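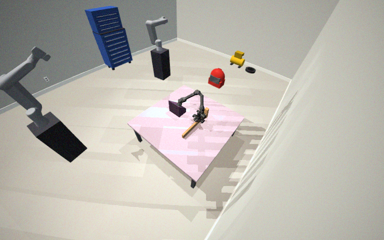
Forums > Kanatside Integrators Board > Tabletop Arms > Faults and Safety Reports

Arm continued to move after a contact stop (simulation cell, bar transfer task)
Posted by h_domanski, September
8 replies

h_domanski
I am posting this report on behalf of the Motmont training cell group. It concerns a fault recorded in simulation. No hardware was running and no person was at risk. The same controller settings were scheduled to go to the physical arm, and for that reason the matter has been treated as a safety report.

The task requires the tabletop arm to take hold of a long bar lying on the table and move it clear of an upright panel. The contact limit was set so that the arm would stop and hold position if the tool touched the panel. During an overnight batch of 200 runs, the stop was issued correctly in every run where contact occurred. In 8 of those runs the arm stopped, held for a short period, and then resumed motion toward its last target without a reset command. In the worst case the elbow dropped and the tool pushed the panel over.

The log shows the stop flag being set and then cleared. The entry that clears it has no operator name and no source. Physical work has been suspended. I would be grateful to hear from any member who has seen the same behavior.

Halina Domański
Motmont training cell

pallet_row
Which version of the Kolletti controller package are you using? Under the older one, the stop flag was cleared whenever the trajectory buffer was refilled. A buffer refill is not logged as an operator action, so the source field would be blank, as you describe.

h_domanski
The package was updated before the batch was started. I will confirm with our systems office whether the buffer module was updated at the same time. It is installed separately.

grenfell_cell4
With respect, I do not believe this should be filed as a safety report. A simulated arm pushing over a simulated panel is a software defect. The Faults section exists for real incidents, and members rely on it when they are deciding whether to shut down a line. I would ask the moderators to consider moving the thread.

m_okafor_qa
I disagree with the previous poster. The controller code is the same in both settings. If a stop can be cleared without a person clearing it, the finding applies to any arm running that code, and some of those arms are much larger than a tabletop unit. Our site procedure requires a report at this stage.

grenfell_cell4
The code may be the same. The timing is not. In simulation the buffer can be refilled at a rate that no physical cell would reach. I have run this controller for 2000 hours on hardware and have not recorded one uncommanded restart. I accept that the defect should be fixed. I do not accept that it has been shown to exist outside the simulator.

pallet_row
Would your log show it? If the hold is short and the arm was going to continue in any case, the restart would look like normal motion. I would check the stop entries before relying on those hours.

grenfell_cell4
That is a fair point. Our log keeps the stop entries but does not keep the clears. I will turn on full logging for the next shift and report the result.

h_domanski
The systems office has replied. The main package was current, but the buffer module was still the earlier version. We repeated the batch with the module updated, and no restarts were recorded. We then put the old module back and ran the batch a third time. The restarts returned. In each case the stop flag was cleared 165 milliseconds after it was set, which matches the refill interval in our configuration file.

The following measures are now in force at Motmont:

- The buffer module version is checked at startup, and the arm will not enable if it does not match the main package.
- A contact stop can be cleared only by a named operator.
- Any clear entry without a source is treated as a fault and removes drive power.
- The Grabowska fixture trials remain suspended until the stop has been tested on the physical arm at reduced speed.

I note the objection to the category. I would prefer that the report stay here until the hardware test is complete, and I will add the result to this thread.

board_moderator
The thread will remain in Faults and Safety Reports. The title has been edited to include the word "simulation" so that members can see the setting before opening it. Members using the Kolletti package are asked to check both version numbers and to post any blank-source clears below, with the refill interval if it is known.

Share (8) Report this thread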